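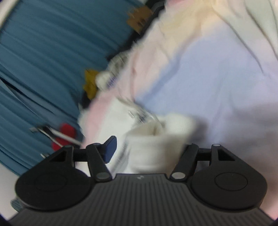 I'm making a corduroy work jacket this winter and I'm going to keep the notes in one thread so I can find them again. Corduroy is sold by wale, meaning how many ridges you get across an inch. A low number is wide and chunky, a high number is fine. For the lining side of the collar I want something narrow, with the lines running straight up and down. The dark gray ribbed plate in the photo, with its fine vertical grooves, is the look I mean. The main body will be wider than that.

The main fabric is 9 wale, brown, all cotton, 410 grams per square meter. That's heavy. My machine will sew it, but I've already decided the pocket flaps get a lighter backing or the corners will be too thick to turn.

It came from Trumska, the fabric store on the hill in Olport. They keep the old bolts in the basement and you have to ask. The sticker on the end of this one said 18/12/2002, so it had been down there a while. No moth holes, since it's cotton. There was a faded stripe along the fold and I cut around it.

Price was fair. I won't post it because it was a leftover bolt and you won't get the same deal.

Wash first. I know people skip this. I ran it through hot and dried it on medium, and it lost a good bit of length. The width hardly changed. If you cut before washing you'll have a jacket that fits in the shoulders and stops above your belt.

Also clean the lint trap halfway through the dry cycle. Corduroy sheds a lot the first time and the dryer slows way down.

I bought 4 yards. The pattern asked for less, but it assumed you'd turn some pieces upside down to save cloth, and with corduroy you can't do that.

About nap, for anyone new to this: the pile leans one way. Run your hand along it and one direction feels smooth and the other feels rough. It also looks darker when the pile points up. Every piece has to be cut facing the same way or you'll end up with one sleeve that looks like a different color.

I cut mine with the pile pointing up. Richer color. The drawback is that it catches crumbs and sawdust. Pile down wears a little better and brushes off easier. My dad's old jacket was pile down, and the elbows still went first.

I mark every piece on the back with a chalk arrow before I lift it off the table. On the last pair of pants I made, I trusted my memory and got a waistband that was lighter than everything under it. I wore them anyway, but I saw it every time.

The pattern is the Lindqvist chore coat, the older version with the one-piece sleeve. There's a newer one with a two-piece sleeve that hangs better. I had the old one already and I like the fit.

Changes so far: longer in the body, pencil slot taken off the chest pocket, inside pocket added on the left. I moved the side pockets up a little. As drafted they sit where a seat belt goes.

Someone asked about pins. I use long ones with glass heads and keep them inside the seam allowance. Clips are fine too. What I don't do is press with pins in, because the shape of the pin stays in the pile.

Pressing in general: never put an iron flat on the right side. You'll crush the ridges and get a shiny patch. I lay a scrap of the same corduroy on the board, pile up, put the piece face down on it, and steam from the back. Then I press the seam open with my fingers while it's still warm.

If you do flatten a spot, hold it over a kettle and brush it with a soft toothbrush. That brought mine back most of the way.

Shoulder seams are in. The two layers want to creep against each other, because the ridges push the top one along. A walking foot helps. So does loosening the foot pressure, if your machine has a dial for it. I did both, and basted by hand as well on the yoke.

Stitch length is longer than I'd use on shirt cotton. Short stitches sink into the pile and you can't find them if you need to rip anything out.

I needed to rip something out. The left front facing went on backward. It took most of an evening with the seam ripper and a desk lamp turned sideways so the thread threw a shadow.

Topstitching thread is from Irngate, a rust color. I tried matching brown first and it disappeared completely. With corduroy I think you either want the stitching to show or you may as well leave it off.

Needle is a jeans needle. I've gone through 2 so far. When you hear a popping sound as it goes in, it's dull, change it.

Pockets. I cut them with the ridges going sideways on purpose, so I don't have to match the lines to the front. If you cut them straight and you're off by one ridge, everybody can see it. Sideways it looks like you planned it that way, and I did.

The pocket bags are plain cotton drill. Corduroy inside a pocket feels nice, but it fills up with lint and you end up with a lump of it around your keys.

A reply asked why not just buy one. You can, and some are well made. I have long arms and I've never had a store jacket where the cuffs reached my wrists. That's most of it. I also like the work.

Sleeves are set. There's very little ease in the cap on this pattern, so they went in without a fight. I trimmed the allowance on the body side only and folded the sleeve side over it. It makes a flat seam that won't rub under a coat.

Bulk at the underarm is the worst spot on the whole thing, with all the seams meeting there. I turned the hand wheel through it a stitch at a time - slow, but no broken needles.

Some people hammer the thick seams first. It works on denim. On corduroy I'd do it from the back with a towel under, and not very hard.

Collar is next and I'm waiting on the narrow wale. Trumska had it in olive and a wine red, and neither goes with brown the way I want. They said they'd have dark gray in February. I can do buttonholes on the front in the meantime.

Buttonholes: practice on scraps with the same number of layers, including the interfacing. My machine made clean ones on two layers and jammed on three. I put a strip of tissue paper on top so the foot wouldn't snag on the ridges, and tore it off afterward. That fixed the jam.

Buttons will be plain black, with a shank. Flat buttons pull on cloth this heavy and the front puckers. If flat is all you've got, lay a matchstick across the button while you sew it on, pull the stick out, and wrap the thread around underneath.

The hem is going to be faced with the pocket drill instead of turned up twice. Saves bulk, and it's easier to replace when the edge wears through.

Care, since two people asked. Turn it inside out, cold water, low spin, hang it by the shoulders and shake it while it's damp. Don't leave it folded in the basket. It'll dry with a crease you can't get out without steam.

I've kept the scraps bigger than my palm. The elbows will need patches in a few years and it's good to have cloth from the same bolt. I'm going to wash a piece along with the jacket every so often so it fades at the same speed.

That's where it is for now. Front and back joined, sleeves on, no collar, no hem. It weighs a lot already. I'll add to this when the gray comes in.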